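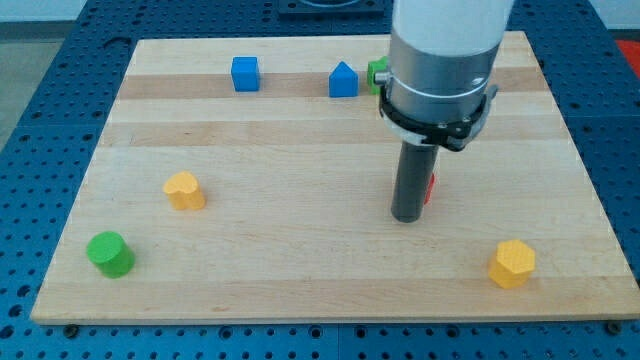 Etim Automation Users Board > Events and Site Visits

Topic: Open day at the Drostel laboratory, remarks and questions

drostel_outreach
Posted May 19, 2018
On behalf of the laboratory, thank you to all members who attended the open day. Attendance reached 300, and we regret the wait at the second door. The block handling demonstration drew the most questions, so this thread has been opened to receive them. Please keep one subject to each post where possible.

mill_lane_controls
Our department sent 10 people and we are grateful for the invitation. I would like to register one reservation. The demonstration used colored blocks on a wooden board. Those of us who work in packaging had hoped to see cartons or pouches. A heart and a hexagon do not tell a plant manager very much.

tern44
I must disagree with the previous post. Simple shapes are a fair test. A cylinder can be approached from any side, whereas a heart cannot, and a pointed block offers very little to hold at the top. I would sooner see these handled well than a carton handled once under ideal conditions.

mill_lane_controls
I accept the point about shape. My concern is with weight and surface. Our product is soft and arrives in no fixed position. The invitation referred to "industrial handling," and I believe that wording should be reconsidered before the next event.

drostel_outreach
The comment on the wording is noted and has been passed to the office. The program was prepared jointly with Henel, and the phrase was carried over from their notice. For the record, the handling software has completed 3,000 trial moves since November, of which 2,502 were accepted under our internal criteria.

quillback
May I ask what "accepted" means? If a block is set down on its side, is that counted?

drostel_outreach
A move is accepted when the block comes to rest within the target area in the required orientation. A block on its side is recorded as a failed move.

tern44
Thank you. That is stricter than I had assumed. It would be useful to have the failures listed by shape.

quillback
Seconded. I would also request that visitors be allowed to place the blocks themselves next time. The group I was with was asked to remain behind the line throughout, and the layout was chosen by staff.

mill_lane_controls
I would not support that. With groups of this size, the line should stay where it is. Visitors could call out positions to the operator.

drostel_outreach
Both suggestions will be considered. The list of failures by shape will be posted in the Plaltska section of this board once it has been checked. Questions about parking should go to the front desk.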